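Radmont Introduces the Counter Tray Range for Kitchens in Family and Shared Housing

New rectangular trays give loose household items one place beside the sink

FOR RELEASE IN JANUARY

Radmont, a supplier of storage and organizing products for the home, announced today the introduction of the Demora counter tray, a large plastic tray intended for the stretch of counter next to the kitchen sink. The tray will be sold through the company's own catalog and through the Jestora chain of household stores beginning this month.

The Demora tray was developed for kitchens in which one short length of counter serves several purposes during the day. In many homes the space beside the sink is used for washing up, for preparing food, for drying cloths and sponges, and, where there are young children, for toys that have been carried in from other rooms. Items of this kind have no cabinet or drawer of their own. They are moved from one end of the counter to the other each time the surface is needed.

"Most kitchen storage is designed for things that already have a place, such as plates, pans and dry goods," said So-yul Geum, product manager for kitchen goods at Radmont. "We looked at what was left on the counter at the end of the day. It was cloths, sponges, a bottle or two, and very often something belonging to a child. A family can lift all of it in one movement if it sits on one tray."

The range consists of 2 models. The standard model is supplied without a surface pattern and is intended for use inside cabinets and on open shelves. The counter model has a raised rim on all sides, rounded corners, and a flat bottom with a fine diamond texture. Both models are made of a single piece of plastic and have no separate parts to assemble or replace.

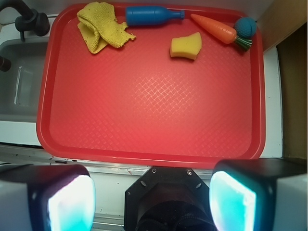
Radmont selected the rectangular shape after comparing it with round and oval trays during development. A straight side can be placed parallel to the sink or the wall, and the tray can be turned lengthwise where the counter is narrow. The rounded corners are easier to wipe than square ones, where crumbs and soap tend to collect. The rim is raised enough to stop round items, such as balls and small bottles, from rolling onto the floor when the tray is carried.

Color was also considered at length. Red was chosen as the first color for the counter model following requests from households that took part in the home trial. Participants reported that a strong color was easy to find against a white counter and that children recognized it quickly as the place to which things should be returned. Further colors are under review, and the company will announce any additions separately.

Home Trial

The trial was carried out before the final design was approved. A total of 70 households received a tray for use in their own kitchens and were asked to keep a short written record for 10 weeks. Participants were not given instructions on what to place in the tray. They were asked only to keep it on the counter near the sink and to note what was in it when the kitchen was tidied in the evening.

The records showed that the contents changed from day to day. Cleaning cloths and sponges were mentioned most often, followed by bottles and toys. Play food was a frequent entry in homes with children under school age, and several households noted that a toy vegetable had been found among real ones before the tray was introduced. A smaller number of participants used the tray for mail, keys or garden gloves, and two returned it to the company with the comment that their counter was too short to hold it comfortably.

In response to the trial, Radmont made two changes. The rim was lowered slightly so that the tray could be wiped out with one hand, and the pattern on the bottom was made finer. Participants had found that the earlier, deeper pattern held on to dried soap.

"The written records were more useful to us than the survey we had planned to rely on," said Geum. "People wrote down exactly what they found at the end of the day, and they were very direct about the pattern on the bottom. We changed it within the month."

Sorting and Putting Away

Each counter model is supplied with a printed card describing a simple routine for clearing the kitchen. The routine was prepared with Tokgöz, a home organizing service that advises landlords and residents of shared housing. It asks the person tidying to push everything in the tray to the side farthest from them, and then to take the items out one group at a time.

Cloths are taken first. A cloth that is to be used again should be shaken out and hung up, and one that is frayed or soiled should be put with the laundry. Sponges follow, and should be rinsed, squeezed and stood on edge. Bottles are closed and returned to the cabinet or to the shelf from which they came. Toys are taken last and carried out of the kitchen together. The empty tray is then wiped, and it can remain on the counter or be stood upright against the wall.

The card also advises households to keep cleaning products out of reach of children and to store them in a closed cabinet. The tray is a sorting surface and is not intended for the long-term storage of such products. It should not be placed on a stove or in an oven, and it should not be used as a cutting surface.

Shared Housing Program

In addition to retail sales, Radmont will supply the counter model to operators of shared housing. Under an agreement reached with Tokgöz, 530 trays will be delivered to shared kitchens managed by the service's clients during the first stage of the program. Each kitchen will receive one tray for the sink area and, where space permits, a second for the table or sideboard.

Tokgöz will introduce the trays to residents at the regular house meetings and will collect comments on their use. Particular attention will be given to kitchens used by more than one family, where toys, cloths and bottles belonging to different residents are often left together. The service has asked that the trays be left unmarked at first, so that residents may decide among themselves whether to divide them by household or by type of item.

Radmont will review the comments before deciding whether to offer a version with a removable divider. The company has produced a sample of such a divider, but it was not included in the home trial and no date has been set for its release.

Availability

The Demora counter tray and the standard model will be available from all Jestora stores that carry kitchen goods, and by order from the Radmont catalog. Stores will display the trays in the sink and cleaning section. Orders for shared housing, schools and child care centers should be placed with Radmont directly, and delivery times will be confirmed in writing when the order is accepted.

Care instructions are printed on the underside of the packaging. The trays may be washed by hand in warm water with an ordinary dish soap. Scouring pads and abrasive powders are not recommended, as they may dull the surface.

About Radmont

Radmont supplies storage and organizing products for kitchens, laundry rooms and entryways. Its ranges are sold to households through retail stores and by catalog, and to housing operators under direct agreement.

Press Contact

Questions from the press and requests for product samples may be addressed to So-yul Geum, Kitchen Goods, Radmont. The press desk is open from 9 a.m. to 4 p.m.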